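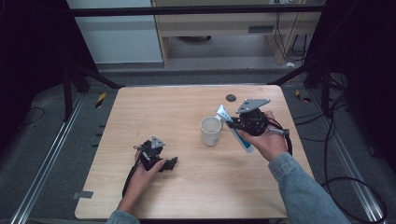

Housekeeping Skills, Level 1
Unit 2 handout: Toiletries and the bathroom cup
Revised 15/02/2026

Read before the practical. Bring it with you, along with a pen.

1. Why small items get their own unit

Students tend to rush the small items once the bed and the floors are done. Guests use them first thing in the morning and last thing at night, and a smeared tube or a ringed mug is noticed quickly. In the Saarela guest survey that we go through in class, bathroom items drew more written comments than bedding did.

2. Terms used in this unit

Set: everything that belongs to one guest at one sink.
Holder: the mug, cup or glass that keeps upright items together.
Standing item: anything stored upright in the holder, such as a toothpaste tube or a toothbrush.
Flat item: anything laid on the shelf or tray, such as a comb or a soap dish.

3. Choosing a holder

A plain ceramic mug works well. It is heavy enough to stay put when a full tube leans on the rim, and a pale inside shows toothpaste residue that a dark glaze would hide. Plastic tumblers are lighter and tip over once the tube is in. Tall narrow glasses hold a tube well enough but are hard to clean at the bottom.

Check the rim for chips with a fingertip before use. A chipped mug goes in the discard bin, even if the chip is on the handle side.

4. Placing the tube

Clear the surface and wipe it.
Stand the mug upright with the handle to one side.
Wipe the tube, including the thread under the cap, and close the cap fully.
Hold the tube by the body, below the shoulder. Do not lift it by the cap.
Bring it to the mug at a slant and lower it over the rim. Let go when it rests against the inside wall.
Turn the printed side to the front.

Cap up or cap down: many tubes with a wide flat cap are made to stand on it, and at home people do either. For this course the cap goes up. It stays out of any water in the bottom of the mug, and the next person can see that it is closed.

A nearly empty tube folds over and will not stand. Flatten it from the bottom, roll the end once and clip it. If it still folds, lay it on the tray as a flat item.

5. Cleaning the holder

Empty it completely. Wash with hot water and dish soap, paying attention to the base, where paste collects. For a hard ring, fill the mug with warm water and a spoonful of baking soda and leave it while you do the mirror. Rinse, dry inside and out, and dry the surface underneath before putting it back.

6. Guest property

In an occupied room, the items are the guest's. Put them back where you found them, even if the arrangement is not the one taught here. Never throw out a tube because it looks empty.

7. Practice

Work in pairs, one placing and one checking, then trade. Each student completes 19 placements over the unit and records them on the Zarura sheet.

Reading for next time: Munda workbook, the section on towels and folding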